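Counting what we kept in March

We closed the March collection with 2,832 usable episodes out of nearly 4,000 recorded. I had hoped for more, but the ratio is better than it was in the winter, when we were throwing away almost half.

Most of the losses came from three faults. The commonest was the operator starting to move before the recording had started, so the first second of the reach is missing. Next came the wrist camera dropping images when the cable got tugged. The last was my own doing: I changed the task wording in Clikum halfway through a morning and left 238 episodes with a label that matched neither version. I've put those aside and will relabel them by hand when I have the patience.

The Cáceres flat has been a good place to work. It has ordinary furniture and ordinary daylight, and the light moves across the room through the day, so the same task looks different at ten in the morning and at five in the afternoon. I used to draw the blinds to keep things even. The policy we trained on that data was hopeless as soon as anyone opened them, so now I leave them alone and write down the time.

I've also stopped deleting the close-up views where hardly anything is recognisable. When the wrist gets near an object, the camera sees a patch of black plastic and a bit of the room behind, out of focus. I used to treat those as bad images. The Vetamero loader even had a filter for them, which I've now switched off. The model has to decide what to do at that distance too, and it can't learn that if I only give it the tidy views from further back.

For April the plan is 14 tasks, with fewer repeats of each and more changes of position between repeats. I'll move the furniture a little every session and note it in the log. The Sadinura storage box is three-quarters full, so I need to sort that out before we start again.

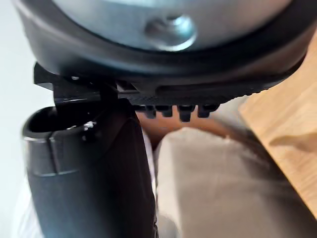

Wrist camera view, close in: black tube at the left, grey fabric and pale wood behind.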